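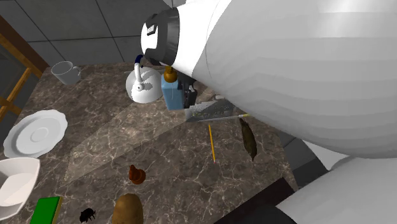

Fig. 1. Arm over the counter, gripper beside the blue bottle.

Notebook > Teleoperation > Rebelo counter set
Previous entry | Next entry | Index | Protocols

2018-09-11

Purpose of session: to record remote-control demonstrations on the simulated kitchen counter for the Rebelo set, using the revised Skiment hand controller. Work was carried out from the Vorkudport workstation.

The object list was left unchanged from the previous entry. It remains a deliberately mixed one: kettle, mug, plate, square bowl, potato, pencil and a number of small items. The task under demonstration is the pencil pick. The operator is to approach from above, close on the shaft and lift clear without disturbing neighboring objects.

The operator completed 3 practice runs before recording was enabled. Practice runs are not to be merged with the demonstration files. Controller scaling was then reduced at the request of the operator, who found the wrist too quick near the counter surface. The new value is 554 in the Brudard settings file; the former value was 700. Colleagues resuming this work should load the file before connecting the controller – the setting is not read afterward.
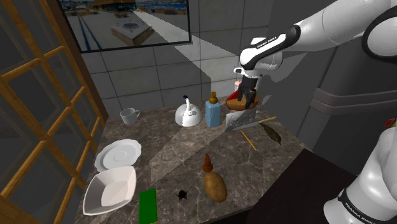

Fig. 2. Wide view, gripper lowered at the red and brown bowl.

The back right part of the counter requires care. Fingers lowered in front of the bowl are difficult to judge for depth from the wide view alone, and operators are asked to consult the gripper view before closing. The wide view should be used for the approach and for checking clearance between the wrist and the soap dispenser.

Alignment was discussed at some length. The pencil lies at an angle to the counter edge, and the fingers must be turned to close across the shaft.
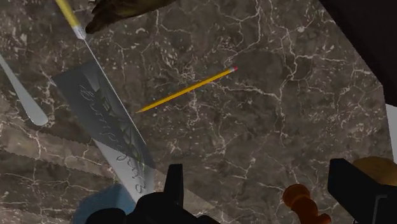

It was agreed that this rotation should be finished while the gripper is still high. Late corrections are hard to separate from the grasp itself when the recordings are segmented, and the October review asked for cleaner boundaries between phases.

Open items:
– Confirm that the controller button for finger closing is logged on the same clock as the arm pose.
– Decide whether hesitations during approach are to be trimmed or retained. Retained for the present.
– Repeat the pencil pick with a second operator at the same scaling.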